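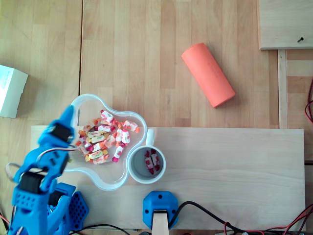
## 1. Purpose of the Project

This report compares two ways of correcting color in digital photographs taken under indoor lighting. The first is the automatic white balance correction found in most desktop photo editors. The second is manual correction, in which the user selects a neutral gray area and the software adjusts the rest of the photograph to match. The project was carried out at Umdale College as part of the second-year course in Digital Imaging, under the supervision of Ayana Moges.

## 2. Materials

The test set consisted of 80 raw files made in March in the reading room of the Nundemdale Library. The room has ceiling fluorescents at one end and older tungsten lamps at the other, and daylight enters from the north side. A gray card was placed in every photograph. All files were opened in Drorkovitz, the editor installed in the college computer lab, with lens correction and sharpening turned off.

## 3. Method

Each file was processed twice and exported as a 16-bit TIFF. Color error was measured at the gray card by comparing the red, green and blue values. In a neutral gray, the three values are equal. For the automatic version, the card was left in the photograph but was not selected. For the manual version, the sample was taken from a white page or wall near the card, so that the card itself remained an independent check.

Seven students from the same course then viewed both versions side by side on a calibrated monitor and recorded which they preferred. The order of the versions was shuffled for each viewer.

![]()

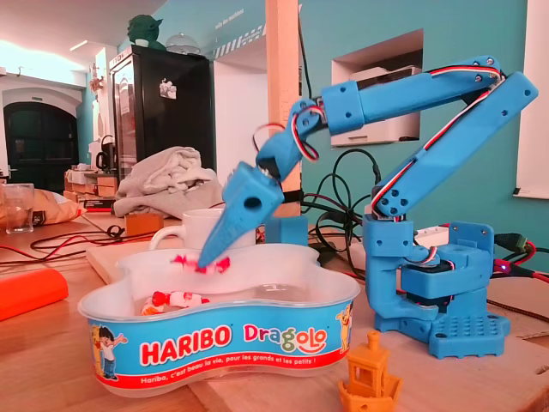 *Figure 2. Blue arm with its gripper lowered into a candy tub.*

## 4. Results

Manual correction gave the lower error under tungsten light, where the automatic tool left a visible orange cast. Under fluorescent light the difference was small. In photographs with mixed light, neither method was satisfactory, and correcting the card often turned the window side blue.

The viewers did not always prefer the more accurate version. Several chose the warmer automatic result for photographs of people reading under the lamps. Comments on the forms described the manual versions as "cold" or "like an office."

## 5. Limitations

Only one editor was tested. The Tsegaye plug-in, which allows separate correction of two light sources, was considered but could not be installed on the lab machines before the work was due. Measuring at a single card also says little about color elsewhere in the photograph.

## 6. Recommendations

Students working under a single type of lamp should sample a neutral area by hand. For mixed light, local adjustment with a mask is advised, and a future project should measure error at 2 cards placed at opposite ends of the room.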